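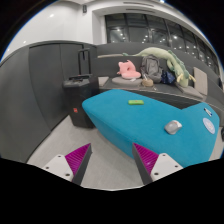 The turquoise bench at Tanilness

Call for participants: test screenings at Tanilness, starting in March

Do you still watch the extras? Do you sit through the commentary track the same night you finish the movie? Then we'd love to have you!

Virbridge is a small home video label putting older horror and science fiction movies back on disc. Our next release is Costesell, an 86-minute haunted lighthouse picture that has only ever been out on tape. The new transfer is done, the extras are nearly there, and we need viewers to tell us what works before we press the first 500 copies.

We're looking for people who can come to 5 evening sessions at our Tanilness screening room, each starting at 6. You'll see the movie twice (once with the original mono track, once with the new mix), try out the disc menus, and watch rough cuts of the interviews. You don't need any film training. We really do want a mix, from people who own three copies of everything to people who scare easily and haven't bought a disc in years.

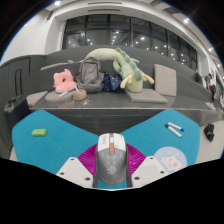
Cover art gets an evening of its own, and it's my favorite part of the whole thing. Gaete, the design studio we work with, will bring several sleeve ideas and you'll get to mark them up, argue over them and sketch your own. Blue-capped markers and a green eraser are the sort of thing you'll have at hand, so no drawing skills needed, just opinions!

You must be 18 or over and okay with some gore. Everyone who finishes the sessions gets a copy of the disc and their name in the booklet, if they want it there.

To apply, send us a few lines about the last movie you watched twice and why, plus any evenings you can't do. Applications close on Sunday at midnight.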